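Gripper trials at Darnstead: your questions

Which grippers are you comparing?
Two sets of fingertips, the plain Grinwood ones and the softer Sillia pair. Same arms, same controller, so any difference should come down to the tips. We're having a great time with it!

Why start with folding?
It's hard! A cup stays put while you reach for it, but thin, flat stuff slides, curls and creases wherever it likes.

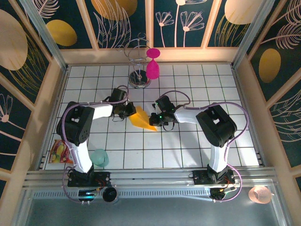
Cable routing matters more than we expected, and it's the thing Shabani Gachanja gets asked about most. Leave too little slack and the wrist pulls back on tight turns; leave too much and it sweeps things off the table. We now run the purple cable over the wrist and round the outside of the elbow, with a loop by the base – much happier arms.

How many attempts so far?
3,468, across both sets. Sillia is ahead on folding, Grinwood on cups.

Do you swap tips often?
Every 28 attempts. It takes two screws and a bit of patience.

Can I use my own controller?
Yes, please do! We've only tried the Kyei one, so we'd love to hear how yours gets on. Abdul-Rahman Akolgo looks after the settings file and will send you a copy.

When can I visit?
Sunday afternoons, from 2.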